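Visit to the Hokard clearing operations centre, Pirnport 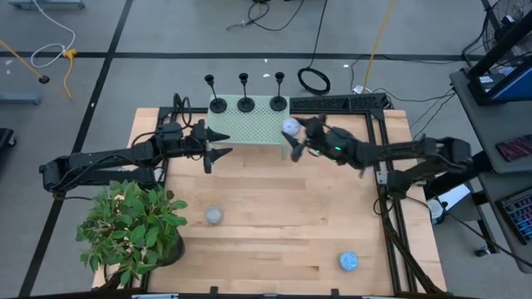 The August open day at Hokard's operations centre ran from 09:30 to mid-afternoon and was aimed at smaller brokers and private shareholders. I attended as a private shareholder with an interest in what happens to a trade between the confirmation message and settlement. These notes follow the order of the day. Figures are those given by the staff unless stated otherwise.

Background

Hokard clears and settles equity trades for regional brokers that do not hold their own membership of a clearing house. A broker such as Kuzmenko sends its executed trades to Hokard, which takes them into its own account, nets them and stands between the broker and the clearing house until settlement. The broker pays a fee per trade line and posts margin against its open positions. The private investor sees none of this apart from a line in the terms of business.

The Pirnport site took over all of the equity work when the older office closed. Bonds are handled elsewhere and were outside the scope of the day.

Trade capture

The first session covered trade capture. Files arrive from brokers through the day in one of two formats. Each line is checked for instrument code, quantity, price, currency, counterparty and settlement date. A line that fails any check goes to an exceptions queue and is held out of the netting run until a person has cleared it.

On the trading day used for the demonstration there were 3,441 lines, of which 477 went to the queue. I thought this high. The explanation was that one broker had sent a file with the previous day's settlement date, and every line in it was rejected. Once the file had been resent the queue was down to 12 lines, mostly price mismatches where a partial fill had been averaged on one side and reported separately on the other.

The rule on averaging is worth noting for anyone who compares contract notes with the tape. Hokard accepts an average price to four decimal places. If the broker rounds to two, the difference on a large order can exceed the tolerance and the line fails. Kuzmenko's contract notes show two places, but I was told that the file behind them carries four.

Netting and margin

Tahira Naqvi, head of margin, took the second session and was the best speaker of the day. She worked through a netting run on paper first and then on the screen. Buys and sells in the same share for the same settlement date are offset, leaving one quantity to deliver or receive and one cash amount. Margin is then calculated on what remains.

The calculation has two parts. Variation margin covers the change in market value since the trade. Initial margin covers the loss that might be made in closing out the position if the broker failed, and it is based on past price moves over a fixed window, with an extra charge for concentrated holdings.

Most of the questions were about falling markets. When prices drop for several weeks the volatile days enter the window, the initial margin rate goes up, and brokers must find more cash at the point when their clients are least willing to trade. Naqvi did not dispute this. Hokard applies a floor to the rate in quiet periods so that the later increase is smaller. The cost is that brokers post more than the model requires for most of the year. She showed a chart with and without the floor. The peak was visibly lower with it, although the axis had no scale and she declined to give one.

Calls are issued at 07:00 and must be met by 10:00. A second call can be made in the early afternoon if the index has moved beyond a set threshold. The threshold is in the rule book, which is supplied to brokers on request but not to shareholders.

Settlement and fails

The third session was shorter. A trade fails when the seller does not have the shares on the due date. Hokard can borrow stock to cover, partially settle, or let the fail run and pass on the daily penalty. Partial settlement is now the default for any line above 670 shares. Below that the whole line waits. I asked why the limit was set there and was told that it came out of a study of past fails, which has not been published.

Matching of fails uses a package called Drokuro, replacing a set of spreadsheets. It groups related fails into chains, so that one late delivery at the top can be chased first. The demonstration used prepared data and ran without difficulty. No error cases were shown.

Practical points

Registration is at the side entrance and photo identification is needed. Phones must be switched off on the operations floor. The printed handout contains the netting example but leaves out the margin slides. Lunch was sandwiches. The car park is small and was full by 09:15, and the bus from Pirnport station stops at the end of the road.

The fee schedule was not covered in any session. I have written to ask for it.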